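Bredham Community Boards > Council and Elections > Road closure bill passed second reading

millpond_86
Posted 20 October 2018
The council passed the assembly bill at second reading last night. If it goes through in April, any march with more than 100 people will need a permit filed 28 days ahead, and organizers pay for the barriers. The Damov Street march last spring would not have been allowed under this.

tramline
28 days is too long. The budget vote was announced with less notice than that. You could not legally march against it until it was over.

oldquarry
I work on Damov Street. The buses were stopped for most of the afternoon and the clinic had to turn people away. A permit is a fair thing to ask for. Nine other towns in the county already have one.

tramline
Those towns set the limit at 1,000 people. Ours is 100. A school picnic is 100.

millpond_86
The sponsor said picnics are exempt if they stay inside a park. I read the draft twice and could not find that. Section 4 only says "gatherings on or crossing a public road."
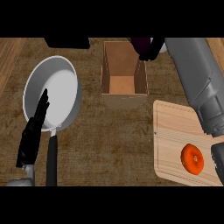
Section 6 is the part I would change first. It lets the police chief refuse a permit without giving a written reason, and the appeal goes back to the same office. The Acheampong amendment would have sent appeals to the county court. It was voted down before anyone from the public spoke.

priltent_reader
It was not voted down. It was deferred to the third reading. The Priltent had it wrong this morning and fixed it by noon.

millpond_86
OK, thanks. I was going by the early version.

oldquarry
Then there is still time to fix the appeal part, and I would support that. I still want the permit.

tramline
Drop it to seven days and I could live with it — not the barrier costs though. Small groups can't pay those.

oldquarry
Somebody pays. Right now it's everyone in town, including the ones who couldn't get to the clinic.

priltent_reader
Written comments go to the clerk's office, second floor. They want your street address on them or they don't get entered.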